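Tips for choosing a gripper for kitchen tasks

These are my notes from the bench, for people who want to try an arm with food and dishes at home or in a small workshop. I compared two sets of fingers, the Plinen and the Fando, on the same arm with the same controller (Keltex, with the settings it comes with).

Begin with soft things. A cup or a spoon forgives a too strong grip, but a bun keeps the mark and you can see it afterwards. I set the closing force to 50 on the Keltex scale and go up in small steps. With the Plinen fingers I did 101 picks in this way before I changed to the Fando.

Put the steamer basket in the middle of the table and lay the lid flat beside it. Leave a plate in front, so the arm has only a short way to go. Come down on the bun from above, stop when the fingertips touch the top, and only then open and go lower at the sides.

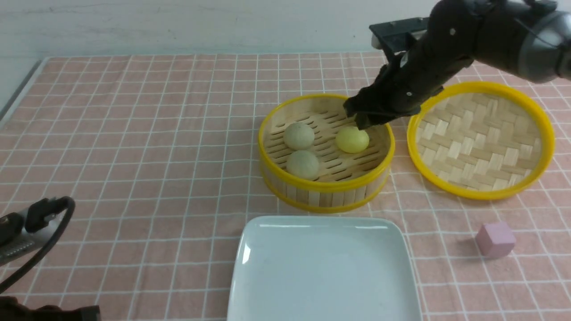 Kyung-tae Kang wrote to me that he would never stop at the top, he opens the fingers wide already in the air and goes down in one movement, and his buns stay rounder. I tried it with the Fando. He is right for a single bun, but when two lie close together I still prefer my slow way.

Some smaller tips:

Wipe the fingertips between trials. Flour makes rubber slippery, and then you blame the controller.

Fix the cable to the arm with a soft strap — not too tight, the wrist must turn.

If you use the Sutanto camera mount, check its screws every morning. Mine became loose in June and I lost one evening looking for a mistake in the program.

Write down the force for each food. Mine are in a paper notebook next to the stove.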